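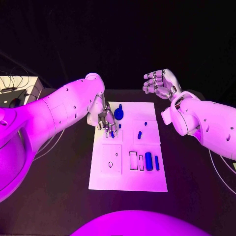 # Chapter 3: Reading a Demonstration

A public demonstration is often the first contact an engineer has with a two-armed machine. It is also a poor substitute for a test report. This chapter covers what a visitor can learn from one, and which questions have to be settled afterward from logs and drawings.

The running case is the open day held each December at the Grellard laboratory. Visitors are admitted in small groups and watch a shape-placement task: blue pegs, cylinders and a rod are to be matched to outlines printed on a white sheet. The task looks easy. A person does it without thinking about grip, approach angle or clearance, and each of these must be handled explicitly by the controller.

Placement is treated here as a sequence of separate problems. The hand must close on the part, carry it over the target, and release it within tolerance. A small peg held between fingertips leaves little contact area, so a slight error in finger position can tilt the part. A cylinder lying on its side raises a different problem — its axis must be found before the grasp is planned.

The use of two arms adds a further question. While one hand works close to the sheet, the other may wait above it, and the waiting position has to be chosen so that neither arm blocks the next move. Section 3.2 compares two methods for choosing it, the Theodorakopoulos method and the simpler Clasik rule.

Section 3.3 reproduces the visit notes of Trevor Tremblay, who attended as a buyer for Skaltska. Read them before attempting the exercises, and mark every statement that rests on a single trial.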